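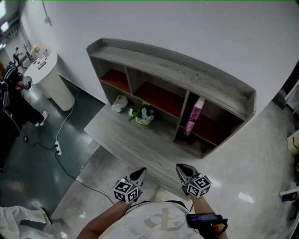
Notebook > Display and fittings > Low shelf unit

April, by the bench notes keeper

Back on the low grey unit, the one with the red-brown backs to the cubbies. I've decided I like it! I wasn't at all sure when the red-brown was first suggested (I said it would look like a tea stain, sorry to whoever mixed it) but against the grey wood grain and a plain white wall it's lovely, really warm, and it makes anything pale jump forward.

Layout as it stands: crumpled white package on the left, the little artificial flowers in the white pot in the middle, tall pink box leaning upright in the right-hand cubby. The flowers are the winner. White and pale blue with a bit of green, and they sit so nicely low down. The pink box is fine too, though it could do with standing a bit straighter. The package I'm less keen on. It tilts, it's crumpled, and next to the flowers it looks like somebody's leftover lunch. Smooth it out or swap it for something with proper corners, I've got a Fetance carton in the cupboard that might do.

Things to sort on the unit itself. The Hustia drawing gives the top board as 1355 mm and the depth of the base as 400, and I want to check both against the real thing before I order felt for underneath, as the drawing was changed after we'd agreed it. Felt is 5 mm, the self-adhesive sort from Tapsell. The raised lip along the back of the top board I'd keep whatever happens, pencils would be down the wall in a minute without it.

Lighting: try the 3000 K lamp again at 4 in the afternoon. I think the cooler one turns the pale blue flowers to plain white, but I've only got my own eyes to go on and they were tired.

Also wondering about moving the round white table further off. The pink and white flowers on it are pretty, but with the potted ones so near it's a lot of blossom for one corner, and the dark green floor sets the table off well enough by itself. Ask the Baline lot what they think, it's their table. Must bring the long tape measure down too, mine's gone missing again.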